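4.3 Setting up the overbed reading lamp

Read this section before you plug in the Stovudell clamp lamp for the first time. Steps 1 to 4 can be done by one person. Switch off the room light circuit only if you are also replacing the wall socket (see 4.7).

Before you start

Check that the headboard rail is no thicker than the open clamp. Padded headboards need the wide bracket, part 382, sold separately.

1. Unscrew the clamp fully and fit the rubber pad to the lower plate. The raised side faces up.

2. Slide the clamp over the rail and tighten by hand. Do not use pliers.

3. Push the lamp arm into the collar until it clicks. Pull gently to test it.

4. Run the cable down the back of the headboard and fix it with the clips supplied. Leave a loop of slack at the collar so that the arm can turn.

5. Plug in and press the switch once for low light, twice for full.

Note: The arm turns through half a circle. It will stop at either end - do not force it past this point.

CAUTION: Keep the lamp head at least 300 mm from pillows, curtains and hanging fabric. Never drape anything over the shade.

Setting the beam

Sit up in bed in your usual reading position and tilt the head until the light falls on the page and not in your eyes. If two people share the bed, set the beam first and then turn the arm a little towards your own side.

If you do hobby work or eat in bed, put a tray on the bedding and aim the beam at the middle of it. A tray with low walls throws less shadow than a deep one.

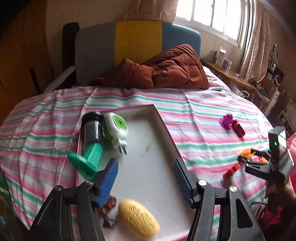 Fig. 4c. Shallow tray on a striped sheet.

Note: Smooth the bedding under the tray first, and take the tray away before you lower the arm for the night.

Cleaning

Unplug the lamp and let it cool. Wipe the shade with a dry cloth. For spare clips and pads, quote order code 1573.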